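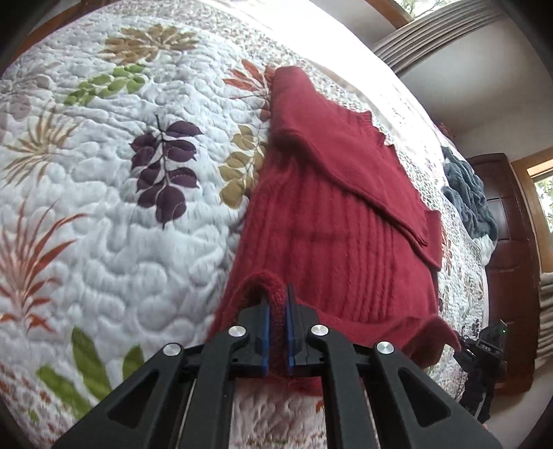

6:40 a.m. Bedroom at 61 percent humidity, too high to leave wool stacked in the closet another month. Started on the knitwear after coffee.

Method as last year: one garment at a time, flat on the bed, hem toward me, sleeves in first, then folded from the top down. The quilt is a poor work surface. The stitching puffs up and a fine knit follows every ridge, so a fold that would lie straight on a table wanders. I considered the dining table but it is covered with the Koster paperwork, and I was not going to move that.

The dark red sweater took three tries. The ribbing at the hem wants to curl outward and has to be held down while the top half comes over. Weighed it afterward on the kitchen scale: 230 grams. Rokeya says anything under 250 can go in the upper box without leaving a crease in what lies beneath it. I have not tested this.

Boxes are the two from Virnwood, 684 mm on the long side. The closet shelf is 861 mm deep, which leaves enough at the back for the cedar blocks and the spare pillowcases. Sanded the blocks first with 120 grit — the smell had gone almost completely. They should be done twice a year and I have been doing them once.

Upper box: red sweater, both gray cardigans, the thin blue one with the mended elbow. Lower box: everything heavy. The green pullover from Anouk Mertens did not go in. It has a hole near the left cuff, 2 mm across, edges clean. Could be a snag, could be moth. Sealed it in a freezer bag and put it behind the peas for a week. Checked the rest under the desk lamp and found nothing.

Finished at 8:15. Lower lid closes only if pressed at the corners. Need more cedar, and yarn to match the green. Write to Anouk and ask if she kept the label.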